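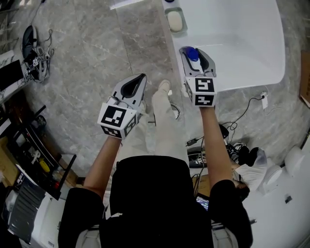
One of you wrote back to say that a bar of soap in a shared space is a health hazard, a relic and an insult to the drain, and that the whole of Wivuven should move to pump bottles. I have read it twice. My position is still that the soap is beige, it sits in its own dish, and it has never run out halfway through a Girine open day, a claim the pump bottle can't make.

For those who joined after September, the message that started this:

> Subject: [wivuven-list] Soap, shelves, and other grievances
>
> Hi all,
> Could we please settle what lives on the white ledge? My vote is soap and a dish for it, full stop. The dark shelf on the floor is for things that have an owner, and the owner should be able to name them. Cables go back coiled. The tile is lovely but it is grey and marbled, and a black cable does a very good impression of a vein until you put your foot on it.
> Also, we got through 22 bars last year. Is somebody eating them?

Replies ran to 10, of which 2 mentioned soap. The rest were about parking.

So, a proposal. I priced liquid refills from Ferraro and the cost comes to around $700 a year with the dispensers, mostly the dispensers. Fideo will sell us plain bars by the carton for a good deal less, and they come wrapped in paper, so there's one less bottle to rinse out and argue over. I'd put the savings towards a second dish with proper drainage holes. The current one is fine — but the bar goes soft underneath if it's left sitting in its own puddle, and then everyone pokes at it and puts it back.

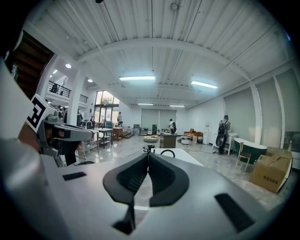

Who mops the big room now that the roster has lapsed? Whoever booked it last, on the day, with the neutral cleaner and not the lemon one. The lemon one leaves a film on the tile, and that floor shows every streak once the lights are on.

Mop heads are under the sink. Please wring them out before hanging them up. I would also like the good bucket returned, no questions asked, although I do have several.

Send soap votes to the list by the end of the month. Parking has its own thread.

February 2026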